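Moving in together: what we talked over in October

Our evening group for couples and single people met again at the Fetton reading room, and the subject was living together for the first time. I promised those who could not come that I would write down the main points for the newsletter. Please forgive me if I have forgotten your favourite one.

I should say first that I am not a counsellor. I moved in with my partner after we had been together for two years, in a country where I still had to look up the word for "skirting board". We made many mistakes in the first winter, and some of them were quite funny afterwards. Most of them were about small matters, and this is also what I heard from the others that evening. Very few couples in the room had quarrelled about children or religion in their first months. They had quarrelled about what time the light goes off, who telephones whose mother, and how long a friend may sleep on the sofa.

Uchenna Ojo opened the discussion with the question of whose home it is. When one person moves into the flat where the other one already lives, the newcomer can feel like a guest for a long time. Uchenna did it this way and for 6 months asked permission before opening a window. The advice was to change something in every room during the first weeks, even if everything is fine as it is. Move the bed to another wall. Put the newcomer's books on the good shelf and the old tenant's books in the hall. It is also useful to put both names on the door before the boxes arrive.

We spent much time on the kitchen, of course. Who cooks is one question, but who decides what is cooked is another, and the second one makes more trouble. A person can be happy to cook every evening and still become angry when the other one comes home, looks at the food and says "oh". My partner and I have a simple arrangement. The one who cooks chooses, and the one who eats may complain only on Sundays.

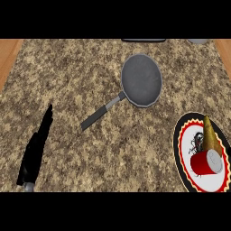 Marlene Gosselin did not agree with me on this. She thinks that a rule about complaining is a way of hiding the complaint, and that it comes out later in a worse form, usually in the car. In her marriage they say it at once, in one sentence, and then they eat. I have thought about this since, and I believe it depends on how each person was brought up. In my family a criticism of the soup was a criticism of the cook and also of her mother.

After the tea break we talked about money. It was quieter in this part. Several people said they knew their partner's body and fears very well before they knew their salary. Emlyn Skyrme described the system he has with his girlfriend: each puts 400 into a shared account at the start of the month, and what remains is private and may be spent on foolish things without explanation. It works for them as they earn nearly the same. Where one earns much more, equal parts are not very fair, and somebody suggested that each should give the same share of their wages. I would only add that you should speak about it when you are rested and not hungry, and not on the day when a bill has come.

Then there was the matter of being alone. I was glad it was mentioned, for I was ashamed of it during my own first year. I loved him and I wanted him to go out. When you live apart, every meeting is chosen, you wash your hair for it and you are pleased at the door. When you live together there are many hours which are not a meeting at all. You are just two people in the same rooms. If you come from a small household, as I do, this can be tiring, and it does not mean that the love is finished. Beatrice Kirui and her husband keep Thursday evening apart. He goes to his brother and she stays at home with the telephone off. She told us that she misses him by nine o'clock, most weeks.
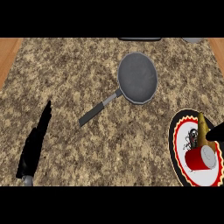

How long should a couple wait before they move in together? There is no correct number of months, but it helps to have been on one long journey together and to have seen each other ill.

I also want to mention what was said about intimacy, although we were a little shy with it. Many couples find that desire becomes less when they begin to share a home, and each of them believes in secret that the other one has stopped wanting them. The advice was to go to bed at the same time at least on some evenings, and to talk about it in daylight, while walking, when you do not have to look at each other. I found this very good. My partner and I have had nearly all our difficult conversations on the path along the canal.

The small book which was passed round is "The Second Key" by A. Arumugam. There are 2 copies in the group's box and you may borrow one until the next meeting. Please write your name on the card inside.

The next evening is on Sat 24 October, in the same room, and the subject will be meeting the parents. We have chairs for 16, so please tell Beatrice if you are coming. You do not need to come with a partner, and you do not need to speak.

Océane Després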